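Ticket 65 – CPU pocket too tight on gray fixture plate
Opened by: Aníbal Cárdenas
Assigned: Veikko Väisänen
Site: Udthorpe, bench 4
Status: open, waiting on reprint

Problem: processor goes into the square pocket but doesn't want to come out again. Corner tabs grab it. Had to pry with a plastic spudger twice this morning, not doing that to a good chip.

Gray fixture, one with a chip in its pocket, one on the aluminum panel with a chip in its holder and an empty square pocket above:
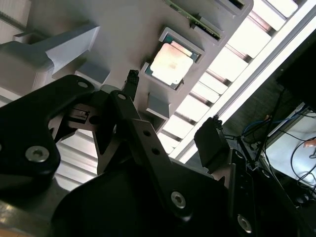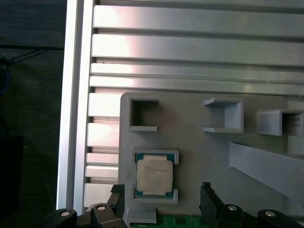

Tried so far:
- blew out the pocket, wiped the walls with IPA. No change
- different chip from the Bitum scrap box. Same thing, maybe worse
- backed off the plate screws and retightened, in case the plate was getting pulled out of flat agianst the rails. Slightly better, could be wishful thinking
- did NOT file anything yet

The slot for the upright board is fine, please leave that alone in the new version.

Veikko, 2:15
Which print is this? Giraldo ran two batches in January and the second had the pocket drawn smaller. Version number is on the back, bottom corner.

Aníbal, 2:40
Back says 8. Had to take the whole plate off to read it, can we put it on the front next time

Veikko, 3:05
Yeah 8 is the bad one. You want 17. Corner tabs are shorter and the walls have a bit of clearance. File is in the Kusteo folder, will send it to the printer tonight. If you need the bench before then – light pass with 400 grit on the inside of the tabs only, not the walls. Blow the dust out before a chip goes near it.

Aníbal, 4:30
Sanded two of the tabs. Chip lifts out with fingers now but it sits a hair crooked. Ok for scrap parts, wouldnt use it for anything real. Leaving ticket open till 17 is on the panel.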